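Ticket 145 - Clila open day, hand unit drops out
Status: open
Site: Wallner, demo table

10:20 Unit dropped off the Vetach hub 3 times in the first visitor slot. Comes back by itself after 18 seconds or so. Fingers still move fine by hand, just no data on the laptop.

10:35 Swapped the USB lead. Same thing.

10:50 Rolled Hevero logger back to the March build. No dropouts so far but the width reading is off, shows 200 with fingers fully shut. Zeroed it twice, didnt stick.

11:15 Second slot in. Kids want a go, letting them. Cup pick-up is what everyone asks for so keeping that as the main task, bottle after if theres time.
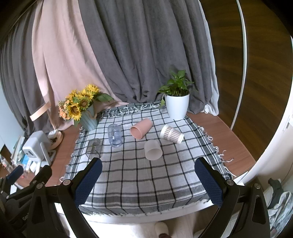 11:40 Dropped again, so the old build isn't the fix. Log has a gap right when the hub light went amber. Moved hub to the other wall socket, own adapter this time, not the power strip.

12:30 Clean since the move. Width still wrong. Need somone from Hevero to send the zero offset steps before the afternoon slot, pls call the desk, not checking mail.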